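Kapitel 5
Veredelung von Obstgehölzen

Apfelsorten fallen aus Samen nicht echt. Wer eine Sorte erhalten will, muss sie vegetativ vermehren, und im Erwerbsanbau heißt das fast immer: veredeln. Dabei wird ein Trieb oder ein einzelnes Auge der Edelsorte auf eine bewurzelte Unterlage gesetzt. Die Unterlage bestimmt Wuchsstärke, Standfestigkeit und Ertragsbeginn, das Reis bestimmt die Frucht.

Das Kapitel behandelt zuerst die Kopulation im Winter, danach die Okulation im Sommer und zuletzt das Umpfropfen älterer Bäume. Vorausgesetzt werden der Aufbau des Sprosses und die Lage des Kambiums aus Kapitel 3.

Als durchgehendes Beispiel dient die Baumschule Grimik. Sie veredelt im Jahr etwa 4.000 Unterlagen, überwiegend mit der Sorte Asley. Von 3.219 im Winter kopulierten Pflanzen eines Quartiers wuchsen 86 Prozent an. Die Ausfälle gingen vor allem auf zu früh ausgetriebene Reiser zurück. Edelreiser werden deshalb in voller Ruhe geschnitten, bleistiftstark und einjährig, und bis zur Verwendung feucht und kühl gelagert.

Die Bestandsaufnahme im September entscheidet, welche Pflanzen im Quartier bleiben. Schwache Triebe werden ausgesondert, offene Veredelungsstellen nachbehandelt.

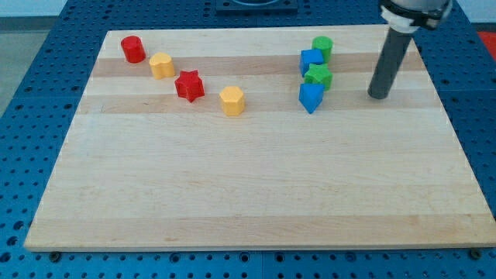

Text: Manouchehr Salehi
Stand: 12. Juni 2022

5.1 Werkzeug und Schnittführung

Ein Veredelungsmesser ist einseitig geschliffen. Der Kopulationsschnitt wird in einem Zug geführt und soll drei- bis viermal so lang sein wie der Durchmesser des Reises. Die Schnittfläche darf nicht mit den Fingern berührt werden. Reis und Unterlage müssen wenigstens auf einer Seite Kambium an Kambium liegen.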